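Kumus opens up its gripper service routine to everyone

January 28, 2026

We get asked one thing more than anything else at Kumus: how do you keep a two-armed robot's grippers in decent shape? So today we're putting our whole service routine for the Dastetti cell on our website, free to read and free to copy. I wrote most of it, so I'm a bit excited (and a bit nervous about the emails!).

The short version goes like this. We rehearse every service in simulation first, then repeat it on the real machine. Every 500 cycles we open both grippers fully, check that the fingers sit level with each other and run the wrist through its full turn. At 1000 cycles we redo the wrist camera alignment as well — that's the job people love to skip, and it's where most of our missed grasps used to start.

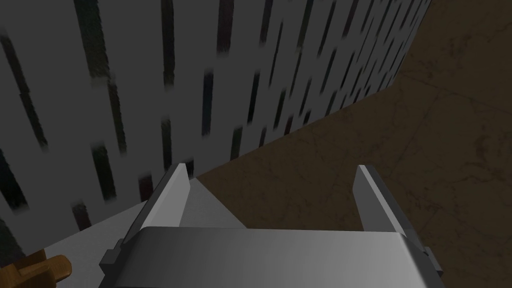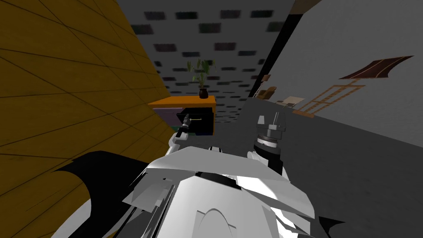

Simulated views from the Dastetti cell, with a gripper open in each.

The finger check takes a few minutes once you've got the hang of it. Park the arm clear of the furniture, open the fingers, and compare the gap at the tips with the gap at the base. If the two don't match your setup sheet, loosen the finger mounts, reseat them and try again before you touch any software settings. I've lost whole afternoons doing it the other way round.

Our partners at Hou have been running the same routine on their own cell, which has now done over 3000 cycles, and they've sent back plenty of grumbles that made the instructions clearer. Condier will supply a small kit of spare fingers and mounting screws to go with it from April.

The routine, the setup sheet and the simulation files are on the Kumus website now. If you try it and something doesn't make sense, write to our press desk and they'll pass it straight to me.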